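Bundmont College to Review Teaching Budget After Provincial Grant Reduction

15 Mar 2021

Bundmont College will begin a review of its teaching budget this spring following notice that its operating grant will be reduced by 6 percent in the coming fiscal year. The college's board of governors approved the terms of the review at its regular meeting and has asked for a first report before the fall timetable is published in July.

The review will cover all three college sites: the main campus at Bundmont, the Navley campus, and the smaller learning center at Barredo. It will look at class sizes, the number of sections offered in each course, and the way in which part-time instructors are hired from one term to the next. Programs leading to a license or a trade certificate are outside its scope, as their class sizes are set by outside bodies.

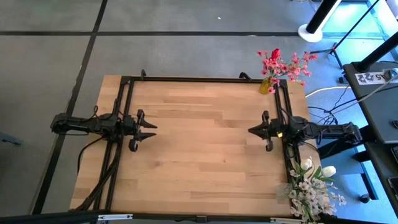 Two robot arms face each other across a wooden tabletop.

According to the notice sent to staff, no program will be closed during the review period, and students now enrolled will be able to finish the program they started. The college has committed to keeping every required course on the timetable at least once in each academic year. Elective courses with fewer than 13 registered students may be moved to alternate years or offered jointly between campuses.

Joint delivery is expected to be the most closely watched part of the work. Under a trial that began last year, students at Barredo have been able to join selected Navley lectures by video link, with a local instructor leading the seminar that follows. The trial includes 48 students this term. Instructors have reported that the lectures work well enough, but that seminars need more preparation time than the present workload agreement allows. The board has asked that this point be dealt with directly in the first report, together with an estimate of what the added preparation would cost.

The faculty association has said that it will take part in the review and has asked for full access to the enrollment figures on which any recommendation is based. In a written statement, the association said that savings made by enlarging first-year classes would fall mainly on students who are new to postsecondary study, and that these students benefit most from regular written feedback. It also asked the college to publish its spending on administration alongside its spending on instruction – a request the board has referred to the finance office for a reply.

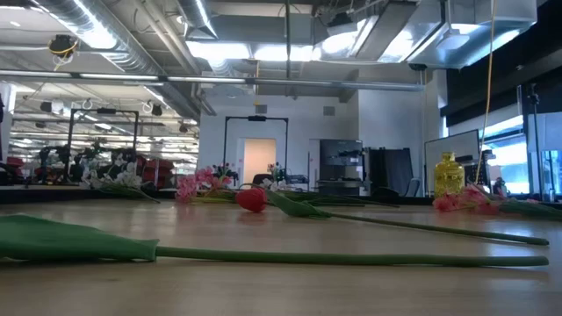 A red artificial tulip on the tabletop, with white flowers farther back.

The students' union has raised separate concerns about course scheduling. Many students at Navley work during the day, and evening sections are often the first to be combined when numbers fall. The union has proposed that any evening section under review be posted publicly before a decision is made, so that students can state whether they plan to register. The college has agreed to post such sections on its registration page from the start of the next term.

Tuition is not part of the review. Fees for the coming year were set in the fall and will not change as a result of the grant reduction. The student aid fund will also stay at its present level, and the deadline for applications is the same as in earlier years.

To support the review, the college will use the planning software Clonano, which it already uses for room bookings. Department heads will be asked to enter expected enrollment for each course and to note any course that is needed for transfer to a university program. Training sessions will be held online. Heads who have not used the system before should contact the office of the registrar to arrange access.

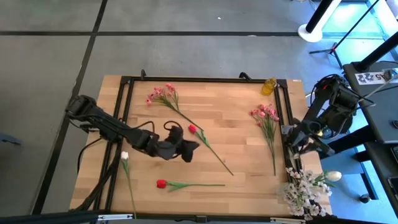 Flowers laid out separately on the wooden tabletop, with a robot arm on either side.

Two open meetings will be held for staff and students, one hosted by the Bundmont campus and one by the Navley campus. Both will take place by video conference, and each can admit up to 50 participants. Those who wish to attend must register in advance through the college website. Written comments will be accepted from anyone, including members of the public and local employers, and should be no longer than two pages.

The first report will be presented to the board in open session and posted on the college website on the same day. Recommendations affecting staffing will be discussed with the faculty association before a vote is taken. Questions about the review may be sent to the office of the provost.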